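Kitel: a table of kitchen sauce swaps

6 min read
Last updated: December

Hi! Kitel is a plain CSV of sauce and seasoning swaps that home cooks have really made, with a note on how dinner came out. You're halfway through a braise, the recipe wants oyster sauce, you've got soy sauce and a spoonful of brown sugar, and you'd like to know whether someone else has been down that road. I started it because I kept writing the same things on the inside of my cupboard door and ran out of door.

There are 2269 rows right now. Most came from the swap form on my old cooking blog, Ondamar, and the rest from two neighborhood cooking clubs, where I sat with a laptop and typed while people argued about vinegar (a great way to spend an evening, by the way).

What's in the folder

swaps.csv is the main file, one swap per row.
dishes.csv has the dish names, with other spellings people use for them.
units.csv is for turning "a glug" into something you can measure. It's opinionated. I went with two tablespoons.
notes_raw.txt holds the comments as people typed them, typos and all.

The columns in swaps.csv are called_for, used_instead, amount_called, amount_used, dish, heat_step, verdict and comment. The only odd one is heat_step, which says whether the swap went in before, during or after cooking. Marisol Cervantes talked me into adding it, and she was right! Ketchup stirred in at the end and ketchup fried in oil for two minutes are two different ingredients as far as I'm concerned, and the early rows had them all lumped together.
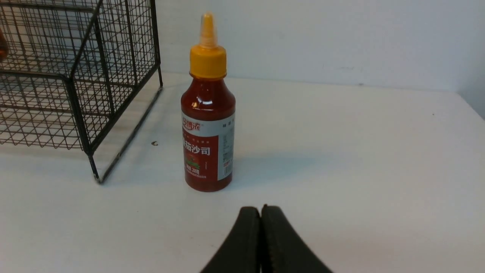

Verdict is a word and never a number. I tried a one-to-five scale for a while and everybody picked four. So now it's "would repeat", "fine", "only if stuck" or "no", and I get far more useful answers. If someone wrote a paragraph and didn't pick a word, I picked one for them and put "me" in the comment so you can skip those if you like.

Tomato things

This is the biggest part of the file and also the messiest. Ketchup for tomato paste, tomato paste for ketchup, canned tomatoes for both, and a long run of people thinning pasta sauce with water and calling it soup (no judgment, I've eaten it). The main thing to know is that store ketchup brings sugar and vinegar along, so plenty of rows mention cutting those back elsewhere. If the comment doesn't say, assume they didn't.

Dark and sticky things

Soy, oyster, hoisin, fish sauce, black vinegar, Worcestershire and the homemade mixes that try to be one of them. I group by what the person called it. Two cooks can mean very different things by "sweet soy", and I gave up trying to settle that after Rodel Layug and Ginevra Piras each sent me a long message on the subject, both convincing, pointing opposite ways.
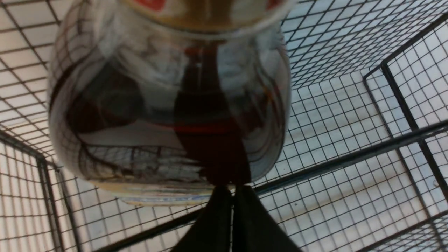

Dark reddish-brown liquid clinging to the inside of a glass jar.

Salt is where these swaps go wrong most often. The amounts are as reported, and I haven't adjusted for brand, so taste as you go.

Rows I dropped

I took out anything with no dish name, anything that was clearly a joke (the mouthwash one stays in my heart), and exact repeats from the same person. Swaps meant to get around an allergy are out too. A wrong row there could hurt someone, and I'm not the person to check them.
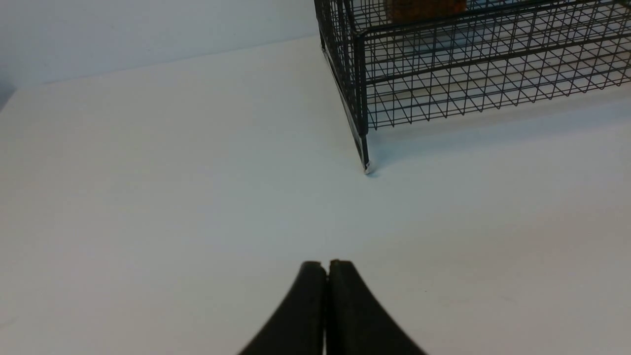

Can I use the amounts in my own recipe app?

Go ahead, as long as you keep the heat_step column with them and link back here. The amounts were never tested side by side, so I'd show them as a starting point and let people adjust.

Wine and cooking wine

Almost 200 rows swap one kind of cooking wine for something else, usually dry sherry, sometimes apple juice with a splash of vinegar. Bottled cooking wine often has salt in it and drinking wine doesn't, and the early form didn't ask which one people meant. Where I could write back and find out, I fixed the row. Where I couldn't, called_for just says "wine, unclear". Please don't guess on my behalf!

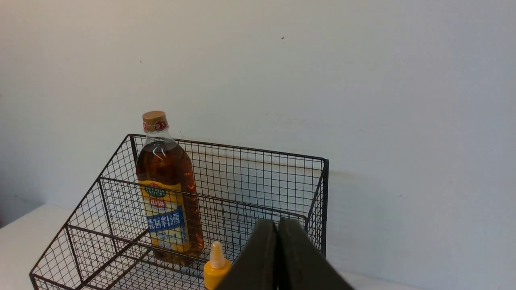 Amber cooking wine and a small yellow squeeze bottle in the wire basket.

Known problems

The file leans hard toward stovetop food. Baking barely shows up. Hafþór Ravn is collecting some Icelandic rows for me, mostly things done to fish, and those will go in the next version once we've agreed on how to spell the dishes.

Sending in a swap

Open an issue with the columns filled in, or just write it out like you'd tell a friend and I'll sort it into columns. Failures are very welcome. I could use more of the "no" rows, especially for mustard.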